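Skills Center > Bench Tips > Suture Practice

Print this page | E-mail this page

Closing a Straight Incision: Tips for the Practice Bench

Dindevton Skills Center, updated 28 Jan 2022

The following tips apply to interrupted stitches on practice tissue. Users of the Limsakul Room are asked to read them before reserving a bench.

Set out needles, suture and a sharps container before the tissue is uncovered. Keep the surface moist, but blot standing fluid from the line of the cut. Direct the light at the working area and check the view before the first stitch is placed.

Hold the curved needle securely in the jaws and bring the point to the tissue as squarely as possible. Follow the curve of the needle on the way through. Pulling it straight will tear the edge.

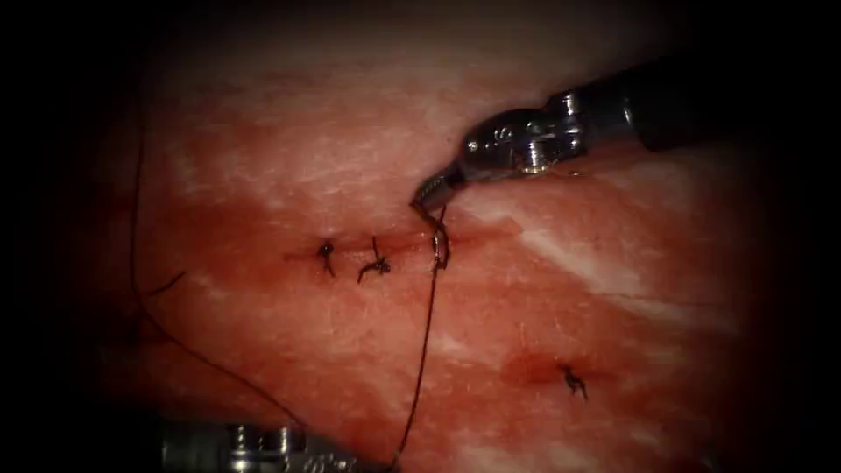 Two knots tied along the incision, with the needle held near its right end.

Space the stitches evenly and take equal bites on both sides. Each knot should bring the edges together without bunching them. Trim the tails to a uniform length, long enough that the knot will not slip. Long tails are easily caught in the next stitch.

Pale streaks of fascia or fat may feel firmer than the redder areas. Adjust the depth of the bite accordingly and do not force the needle.

At the end of the session, place all needles in the sharps container and wipe the bench from the clean side to the used side. Tissue is to be bagged and taken to the Pelter Street cold room. Supplies may be requested at extension 303.

Related items
Care of Needle Holders
Bench Lighting and Glare
Pastanar Room: December Cleaning Schedule
Storing Practice Tissue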